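Poltdale Swap Shop Moves to Haldane Street

The Poltdale swap shop will reopen in February at 575 Haldane Street, in the former Folis shoe store. Residents dropped off 2303 household items last year, and the old room on Skakus Road had run out of shelf space.

Doors open at 9 a.m. Each household may take two items per visit.
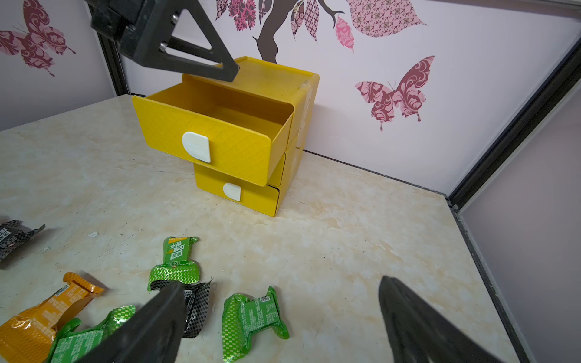 Furniture over four feet tall still has to go to the county depot. Small storage pieces are welcome, such as a yellow plastic box with two drawers, but drawers must be empty at drop-off.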